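FOR IMMEDIATE RELEASE

Clullier Adds Long-Stay Car Rentals and Opens a Second Pickup Location in Laryea

LAREYA DISTRICT OFFICE – Clullier, the regional car rental company, today announced a long-stay rental program for drivers who need a vehicle for longer than a vacation but do not wish to sign a lease. The program is called Kinura and will be available in October at both Clullier locations, including a new pickup and return center in Laryea.
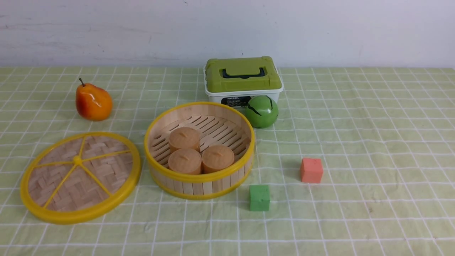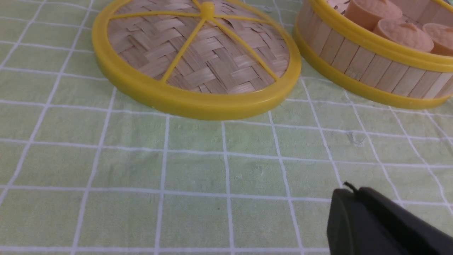
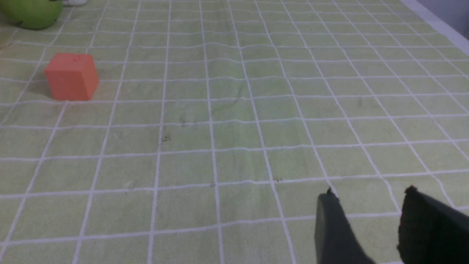
A green-checked cloth, seen in three views.

A Rental Built for Longer Stays

Kinura rentals begin at 14 days and may be extended in steps of one week. Customers choose a vehicle class when they book and keep the same car for the full rental period. The weekly rate is fixed on the day of booking and does not change if the customer later extends, provided the extension is requested before the original return date.

Clullier developed the program after reviewing how customers used its standard daily rentals. Many of the longest bookings were made by people waiting for a new car to be delivered, by employees on temporary assignment, and by families whose own vehicle was in the shop for major repairs. These customers were often renewing a short rental several times over, returning to the counter on each occasion to sign a new agreement. Under Kinura, a single agreement covers the entire stay, and extensions may be made by telephone or through the customer's online account.

"Our customers told us that they wanted one price, one car and one set of papers," the company said in a statement. "Kinura gives them a clear cost at the start and the freedom to bring the car back when their plans change. We believe that it fills a real need for drivers in the area."

Customers who return a car early will be charged only for the weeks used, subject to the 14-day minimum. No early return fee will apply.

What the Weekly Rate Includes

Each Kinura rental includes 150 miles per day, added together across the full rental period. A driver who travels little in the first week may therefore use the remaining miles later in the stay. Additional miles are billed at return at the per-mile rate shown in the rental agreement.

Routine maintenance is included. When a vehicle comes due for service during a rental, Clullier will contact the customer to arrange a time, and a car of the same class or higher will be provided if the work cannot be completed during a single visit. Roadside assistance is available day and night. Fuel, tolls, parking charges and traffic fines remain the responsibility of the renter.

One additional driver from the same household may be added at no charge. Further drivers may be added for a fee. All drivers must hold a valid license and must be present in person, with that license, when the car is collected.

New Center in Laryea

The Laryea center is the company's second location and will open at the same time as the program. It has covered parking for 40 vehicles, a service bay for tire and fluid checks, and a separate return lane so that customers bringing back a car do not have to wait behind those picking one up. The center will open at 7 a.m. and close at 8 p.m. Customers returning a vehicle outside those hours may use the key drop beside the return lane – the rental will be closed out when the center next opens.

Cars may be collected at one location and returned to the other. This service will be free for all Kinura customers and will continue to carry a small charge on daily rentals.

Staff from the existing Clullier location will work at the new center during its first month while new employees complete their training. The company expects to hire for 10 positions in Laryea, including counter agents, vehicle preparation staff and a service technician. Details of open positions will be posted at both locations.

Vehicle Classes and the Ziltby Booking System

Four vehicle classes will be offered at launch: compact, midsize sedan, small SUV and minivan. Hybrid models will be available in the compact and midsize classes. Pickup trucks and passenger vans remain available as daily rentals only, although the company intends to review this in the spring.

Reservations for Kinura will be handled through Ziltby, the booking system that Clullier introduced for its daily rentals last year. Ziltby shows the total cost of a rental, including taxes and required fees, before a customer enters payment information. Existing customers may use their current login. Customers who prefer to book by telephone or at the counter will receive the same rates.

A refundable deposit is taken when the vehicle is collected and is released after the return inspection. Customers are encouraged to walk around the vehicle with a member of the staff at both pickup and return and to keep a copy of the signed condition report.

Current daily rental customers who wish to move to a Kinura agreement after the launch may do so at either counter without changing cars, provided the vehicle belongs to an eligible class and has no service due.

About Clullier

Clullier rents cars, vans and light trucks to private and business customers. The company operates its own fleet and carries out preparation and routine service at its own locations. Its offerings include daily rentals, weekend rates, business accounts and, starting in October, the Kinura long-stay program.

Media inquiries may be directed to the Clullier press office during normal business hours. Images of the fleet and the Laryea center are available on request.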